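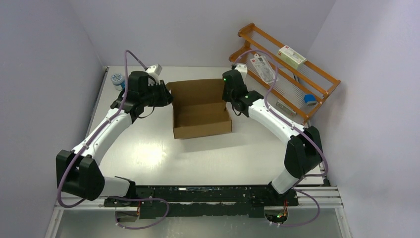 Chapter 2

Packaging and the Cost of Space

A parcel is charged for in two ways. The first is its weight, which most people understand. The second is the room it takes up in a lorry, and this is the part that small firms tend to get wrong when they begin to sell by post.

Consider the case of Huta, a maker of candles in the town of Grolholm. In its first year the firm bought a single size of carton and used it for every order. Liên Lưu, who ran the dispatch room, found that a set of six small candles filled less than half of the carton. The rest was paper. The carrier, Brandão, charged by volume, and so Huta was paying to move paper and air across the country.

In August the firm changed to three sizes of carton. It kept a record of 116 orders before the change and the same number after it. The average charge per order fell by 26 per cent. The cartons themselves cost slightly more, as they were bought in smaller lots, but the saving on carriage was much larger than the added cost.

Two terms will be used throughout this chapter. Void is the part of a package not taken up by the goods. Fill is whatever is put into the void to stop the goods from moving. A package can have a large void and little fill, in which case the goods are likely to be damaged, or a large void and a lot of fill, in which case they travel safely but at a high price.

Storage must also be counted. Cartons are delivered flat, and a pallet of nearly 3,000 small ones takes up little floor. Once made up, the same cartons would fill a room. For this reason most dispatch rooms make up cartons as they are needed — a few at a time, at the start of each shift.

Section 2.1 explains how volume charges are worked out. Section 2.2 deals with the strength of corrugated board and how it is graded. Section 2.3 returns to Huta and looks at a dispute with a supplier, Seris, over cartons that arrived damp. The dispute was settled by Washington Frota, the firm's buyer, and his letters are printed at the end of the chapter.

Before reading on, find the price list of any parcel carrier and note the largest size allowed at the lowest rate. You will need this figure for the first exercise.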